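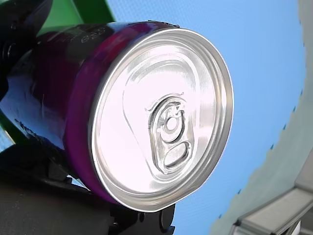
Toivo Tikkanen
Household and kitchen editor, the Lu pages

Cans, and how to live with them

I have a soft spot for the fizzy drink can. We get through a fair few in our house, especially once the garden is warm enough to sit in, and over the years I've gathered up a little bundle of habits for storing them, opening them and making some use of them afterwards. Most of these came from my mother, a few came from readers, and one or two I learned by mopping the kitchen floor.

Look at the lid before you buy. A good can has a clean, even rim all the way round and a tab lying flat against the top. A small dent in the side is nothing to fret over, but if the rim is creased, or the top has domed upwards, or there's a sticky patch near the opening, leave it on the shelf and take the one behind it.

Storing them on their sides is perfectly fine, by the way. I was told for years that they must stand up, and I dutifully gave them a whole shelf of the fridge, until Gaurav Mittal wrote in (he keeps a very tidy larder, to judge by his letters) and told me he lays his flat in an old loaf tin. It fits beautifully on the bottom shelf! Put them all with the lids facing you so that you can get hold of one without disturbing the rest, and tuck a folded tea towel at the open end if your fridge door is inclined to slam.

Do give the top a wash. The groove just inside the rim is a great place for dust to settle, and the bit under the tab is worse. A quick rinse under the tap and a wipe with a clean cloth will do it, and for cans that have sat in the shed since last July I go round the groove with an old soft toothbrush and a drop of washing-up liquid — then rinse it well, or your first mouthful will taste of lemons in quite the wrong way.

If a can has been dropped or has rolled about in the car, stand it in the fridge and leave it be for a good while before you open it. Tapping the lid never did much for me. Open it slowly, over the sink, and let the hiss finish before you pull the tab the rest of the way.

For stiff tabs and sore fingers, slide the handle of a teaspoon under the end of the tab and lift gently. My aunt swore by this, and she had dreadful trouble with her hands. A butter knife works too, but it slips more easily, and I'd keep it away from children.

Never put one in the freezer and then go and answer the telephone. I have done this, and I was chipping ginger beer off the frozen peas until bedtime. If you want a cold drink in a hurry, fill a washing-up bowl with cold water, a tray of ice and a handful of salt, and turn the cans over now and then. Give them a rinse afterwards to get the salt off.

As for the empties, swill them out straight away or the wasps will find them. I keep a lidded bucket by the back door and it holds nearly 50 if they're squashed, though do check first whether your council wants them squashed or whole. Ours in Imden has changed its mind twice.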